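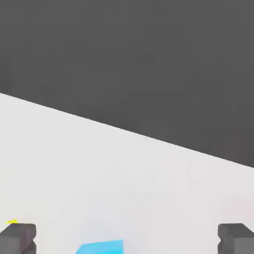

Student robot team says its simulated arm is ready. Not everyone in the room agreed

3/18/22

The robotics club at Wemholm Technical High School showed parents and school board members its entry for the Butance Student Automation Challenge on Friday evening, and the word "breakthrough" was used more than once. What the audience got to see was a virtual gripper trying to pick up virtual blocks on a virtual table.

The club has worked since January on a program that is supposed to find a colored block, close two fingers on it and lift it clear of the tabletop. All of the work has been done in simulation. The school does not own a robot arm, and the one it hopes to borrow from Brallden, a packaging equipment maker on the east side of town, has not been delivered.

Club adviser Deming Song told the audience that the program succeeded in 90 percent of its most recent trials. Asked by a parent how many trials that was, he said 70. Asked whether the blocks started in different places each time, he said they did, "within a region." He did not say how big the region was, and the handout given out at the door did not mention it.

Three runs were shown live on the projector. The gripper lifted the block in two of them. In the other it closed on one corner, pushed the block sideways and went on to the lifting motion with nothing between its fingers. The program then reported the attempt as complete. Song said the students knew about the reporting problem and that failed grasps were checked by hand before being counted.

Orysia Chornovol, a senior who wrote most of the grasping code, was more careful than her adviser. She said the camera view on the gripper is the weak point, because the block drops out of the bottom of the picture as the fingers get close and the program has to work from what it saw earlier.

"It's fine if nothing moves," she said. "If it bumps the block on the way down, it doesn't really know."

She also said that a second block placed near one of the fingers sometimes confuses the program, and that the team had not yet decided whether to fix that or leave it alone. The contest rules call for more than one block on the table.

Those rules are another matter. The first round of the Butance challenge is judged entirely on simulated runs, which suits Wemholm well. The final is held on real equipment, with real blocks, under whatever lighting the hall happens to have. The club's simulated table is plain and evenly lit, with no pattern on its surface. Guangming Lü, who teaches physics at the school and is not part of the club, asked during the question period whether anyone had tried making the simulated table look worse.

"Scratches, glare, a shadow from somebody leaning over," Lü said. "I'd like to see the number after that."

Song answered that such tests were planned. No date was given.

The money has also drawn attention. The school board approved funding for the club last fall on the understanding that students would be working with a physical arm by the end of winter. Board member Eyvindur Kragh said Friday that he had no complaint about the students, who had plainly put in the hours, but that he had voted for a robot and would like to see one.

"I can't tell my neighbors we've got a robotics program when what we've got is some very good computers," Kragh said.

Brallden has said only that the loan arm is being serviced. A message left with the company before the demonstration was not returned.

The club has 16 members, most of them in 10th and 11th grade. Wanting Tang, a sophomore who joined in January, said she had learned a lot of geometry and a fair amount of patience. She had hoped to be wiring things by now. She spends most meetings sorting through failed runs and writing down what went wrong in each, a job she said nobody else wanted.

First-round entries are due next month. The club will hold one more open practice before then, in the Ofori Room next to the school library. Song said visitors will be allowed to choose where the block goes.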